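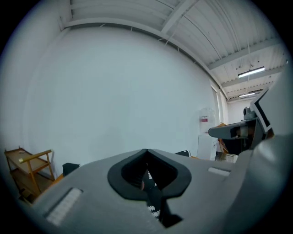 Does a low night light make older adults more likely to leave the ceiling light off when they walk to the bathroom?
In the homes we studied it did, and the change was largest in homes where the switch was hard to reach from the bed.

4. Night lighting on the route from bedroom to bathroom

4.1 Homes and routes

The lighting part of the study took place in 28 homes in and near Bristora. All were lived in by at least one person who had told a nurse or family doctor that they felt unsteady on their feet at night. We left out homes where the bathroom opened straight off the bedroom, as the walk was too short for the sensors to separate it from ordinary movement in the room. Homes with stairs between the two rooms were also left out and are covered in Section 6.

The route in each home was drawn on a floor plan before any lights were put in. Stellan Lindqvist walked it with the resident in the afternoon and again after dark, starting from a seated position on the edge of the bed. He marked the ceiling light switches, the door swings, loose rugs, thresholds and any furniture that the resident used as a handhold. Residents were asked to point out these handholds themselves. Several did not think of a dresser or a door frame as something they held on to until they had walked the route in front of us.

Wall color was noted because it changes how far a small light carries. Most of the routes ran along smooth, pale walls, and white was the most common color (Figure 1). In the few homes with dark paneling we placed the lights closer together. No walls were repainted for the study.

4.2 Lights and placement

We used two kinds of battery light. The first, from Hägglund, is a motion light that switches on when someone passes and goes off again after a short delay. The second, from Flernard, stays on all night at a low level. Both give a warm light. Both were fixed to the wall at about ankle height with removable strips, so that tenants would not need permission from a landlord.

The first light went next to the bed, on the side where the resident got up. The next went at the bedroom door, and further lights followed along the hall so that the floor was lit without a break. The last was placed inside the bathroom, away from the mirror. In an early trial a light facing the mirror had caused glare, and two residents said it made them stop in the doorway – the very spot where many of them also had to step over a threshold.

Each home had one kind of light for the first half of the study and the other kind for the second half. Which came first was decided by drawing slips of paper. Before either was put in there was a period with no added lighting, when residents were asked to do whatever they usually did. The whole study ran through the darker part of the year, beginning in October, so that most night trips would take place well before sunrise.

4.3 Recording of trips

A small Ivon sensor at the bedroom door recorded the time of each passage, and a second one at the bathroom door did the same. A light meter in the hall showed if the ceiling light had been turned on. A trip was counted when both sensors were triggered in order, between 11 p.m. and 5 a.m. Trips made by a visitor or a spouse were removed when the household told us about them in its weekly call. This was not a perfect method. In homes with two residents we probably kept some trips made by the steadier person.

After cleaning, 2,080 trips remained. The ceiling light was used in 819 of them. More than 700 trips came from the period before any lights were added, and these form the baseline for the comparison below.

4.4 Results

Use of the ceiling light fell with both kinds of added light. It fell further with the Flernard lights, which were already on when the resident sat up. With the motion lights, some residents still reached for the wall switch out of habit before the first light had responded. Roald Söderlund, who made the weekly calls, noted that this was raised most often by people who slept with the bedroom door closed.

The walk itself took slightly longer with no added light than with either kind. We put little weight on this difference. The sensors record a passage through a doorway and cannot tell us if a person stopped to rest, put on slippers or straightened a rug on the way.

Residents' own views did not always match the records. A number of people who used the ceiling light less still said they preferred to have it available, and they asked that a second switch be placed by the bed. Others found the steady light too bright for sleeping. Turning it toward the floor, or moving it to the foot of the bed, was enough in most of these cases. The motion lights were liked by light sleepers but disliked in homes with cats, where they came on many times a night.

Falls were too few to compare between the lighting periods, and we make no claim that either light prevents them. What we can report is a change in how people moved through the home at night. Fewer crossed a dark room to find a switch, and fewer stood in bright light a moment later – a change that several residents said had left them feeling dazzled.

4.5 Points for installation

Battery life was the main practical problem. The steady lights dimmed before they went out, and some residents did not notice the dimming. We changed the batteries on a fixed schedule after the first such case. Removable strips held well on smooth painted walls but came loose from textured wallpaper, where a plug-in light may be the better choice if there is an outlet near the floor. Cords should be kept off the route altogether. The placement of bed-side switches and the cost of wiring them are taken up in Section 5.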